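Home | Products | Cells | Grippers | Service | Contact

Jarine D2 overhead dual-arm cell

The D2 is a two-arm handling cell for small parts kitting and tray loading. Both arms hang from above the table, which leaves the front edge free for an operator or a feed conveyor. It is supplied by Grasell as a complete unit or as an arm and controller set for fitting to an existing gantry.

Each arm carries a two-finger electric gripper. Fingers are changed with a 5 mm hex key and the stroke is set in software. The arms run from one controller and share one zone map, so either may enter the centre of the table while the other waits.

Print this page | E-mail this page

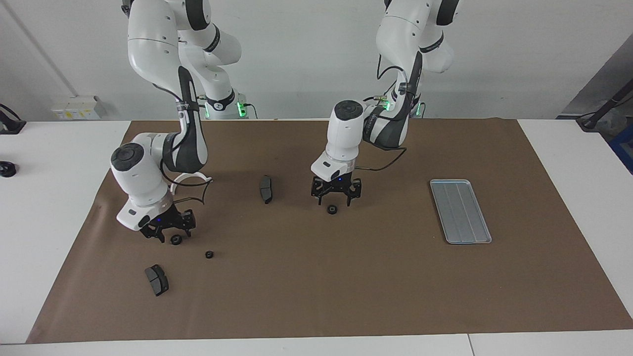

CINDBRIDGE, August. The demonstration cell is set up for brake pad kitting. Pads and small black rings are presented on a brown paper mat, with a shallow metal tray to the right. A pad may be presented flat or on its edge, and the grasp is chosen to suit. Status is shown by a blue light at each gripper flange.

Paper is the standard mat for trial work and is sold in packs of 500 sheets. A rubber mat is available for cells that run more than one shift. Trays are not included.

Set-up for a new part takes almost 42 minutes with the supplied teaching software. Parts with a polished face may need the diffuse lighting kit, ordered separately.

Lead time and prices on request. Spare fingers are held in stock.

Related items
Grasell finger set, narrow
Jarine gantry frame, bolt-down
Ejigu diffuse lighting kit
Rubber work mat, cut to size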